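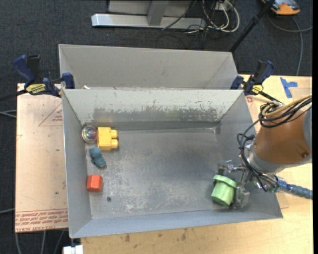
Leanne Stockdale said the gauge at Nirnar had been reading high since October, and that she would put it in writing if anyone wanted it in writing.

Viktória Magyar wanted it in writing. She had the reservoir log open at the week in question. The entries were in Wian Msimang's hand until the fourteenth and in Elmarie Msimang's hand after it. The level on the fourteenth was 510 centimeters. The level on the fifteenth was 534. There had been no rain and the inlet valve was shut.

"A difference of 24," Viktória said.

"Overnight," said Leanne. "Then it behaves. It goes down when it should and up when it should. It is only wrong by the one amount."

A constant offset has a short list of causes. The float can be replaced with one that rides higher. The tape can slip on its wheel. The staff can be moved. Viktória went through them in that order, which was the order in the Kirkonex manual. The float was original. The tape was clamped, and the paint across the clamp screw was unbroken. She walked down to the staff with a level and a folding rule and shot it against the brass pin in the spillway wall. The staff agreed with the pin to within a millimeter. It did not agree with the gauge.

She wrote this down and went up to the house.

Elmarie let her in. The kitchen had two chairs at the table and a third against the wall with a coat on it. Viktória asked how the reading was taken.

"From the dial. At 6 in the morning. I write down what it says."

"And Wian?"

"He never used the dial. He read the staff. He went down the steps with a flashlight." Elmarie moved the sugar bowl a short distance and moved it back. "There are 114 steps. I can't do them with this hip."

Viktória turned the pages back. Wian's figures ran for eleven years. Each had been taken from the staff, and each had been entered in the column headed Dial. The dial had been out the whole time, and the log had no record of it, the other column being blank on every page. On the fifteenth a different person had read a different instrument correctly.

"So it was me," said Elmarie.

"The entries are right," Viktória said. "The column is right as well, from the fifteenth."

"He's been gone since then. I suppose you know that."

"Yes."

The kettle switched itself off. Elmarie asked what would happen to the old pages. Viktória said a correction would be applied – the earlier figures would be relabeled as staff readings, with a note of the date on which the method changed. The numbers themselves would stand.

"Will it say why?"

The form had a box for cause of change, some four centimeters wide. Tymofii Savchuk, at the office, would key whatever was in it. Viktória uncapped her pen and wrote: Observer changed. She looked at it, then added the name of the first observer and his years of service, in small letters, so that they fit inside the line.

She dated it 2019-02-19 and gave it to Elmarie to sign.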